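Pasudico hand-held gripper: progress report to the Skosier small projects fund
15/09/2021

We have a working gripper! The August goal was a body that one person can hold and steer with one hand, and the third version does it. The grip pad is ribbed now, so it no longer slides when your palm gets warm, and the finger joint moves without the sticking we wrote to you about last time.

Spending stands at $697 of the grant, with $267 left. The biggest single cost was the Brundex bearings at $69 — worth every cent, the motion is so much smoother.

Tracking was the part we worried about most. The square marker by the finger is mounted at a tilt, and we're really happy with how the mount came out.

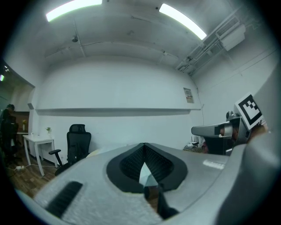 Gripper body from above, with the finger and marker at right.

Next up is the second finger pad, then a longer test at the Mao workshop. We'll send the parts list with the next report.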